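Chapter 5
Counters, Stoves, and Small Kitchens

After reading this chapter, you should be able to:
Name the working zones of a small kitchen
Sort what belongs on a counter from what belongs elsewhere
Plan a clearing routine for a shared cooking space

Key terms: landing space, prep zone, dead storage, transit items

When Callum Paterson moved into a rented apartment in Tomberg, his kitchen had one counter. The stove sat on it, and so did everything else he used to cook. Within a few weeks he was chopping vegetables on a chair. He had enough counter for one person's meals, but most of it was taken up by things on their way to somewhere else: shopping bags, packets, and the packing that came with a new appliance.

We call these transit items. They differ from tools and supplies in daily use, such as oil, chopsticks, bowls, and dish soap, which may earn a permanent place within reach of the stove or sink. Transit items have no place, so they settle wherever the counter is open, usually along the front edge. The front edge is also where a cook needs landing space for a hot lid or a full bowl.

Section 5.1 divides the counter into zones. Section 5.2 deals with plastic bags and foam, which take up a lot of room for their weight and should be kept well away from a burner. The last section follows Paterson and his roommate, Gillespie Morrison, as they clear their counter in nearly 9 minutes.

Before you read on, list the things on your own counter that you have not used since April. Keep the list for the exercise in Section 5.2.

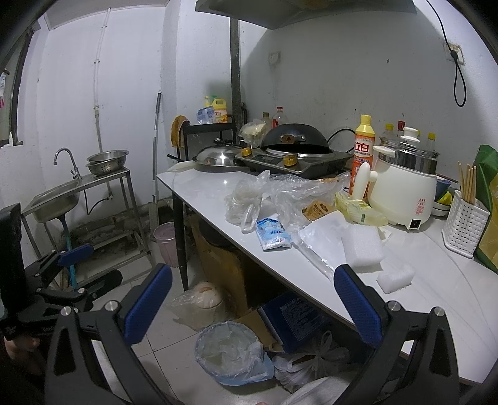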